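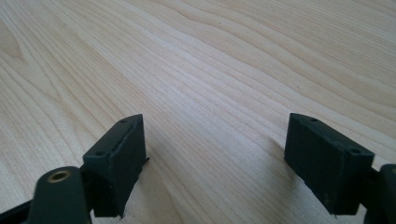 Page 3 of 22

Ticket 489: Refund for kitten, seller not answering
Opened: 8 Aug 2024
Opened by: Martti Turunen
Seller: Plurkilik Cattery, Bostdale
Status: Waiting for seller

Entry 1 (customer)
I bought a kitten from Plurkilik and paid $770 by bank transfer. The contract says she is vaccinated and checked by a vet. Two days later she was sneezing and did not eat. My own vet found cat flu and could not find any record of a vaccination. The visit cost me $240. I wrote to the seller three times and received no reply. I would like the vet bill paid and I want to keep the kitten.

Entry 2 (Juline, consumer help desk)
Thank you, Martti. Please upload the contract, the receipt for the transfer and the vet's report. Do you have the vaccination card?

Entry 3 (customer)
Contract and report are uploaded. The upload of the receipt stops with the message "file type not allowed". It is a HEIC file from my phone. A card was given to me, but the line for the vet's signature is blank.

Entry 4 (Juline)
Please save the receipt as PDF or JPG and try again. Scan both sides of the card, also the blank line.

Entry 5 (customer)
PDF was accepted. Both sides of the card are now in the ticket.

Entry 6 (Juline)
All received. I have sent a letter of demand to the seller by registered mail and passed the file to Ms Ojala, who handles small claims. Please do not phone the seller in the meantime. If they write to you, copy the message here.

Next check: end of August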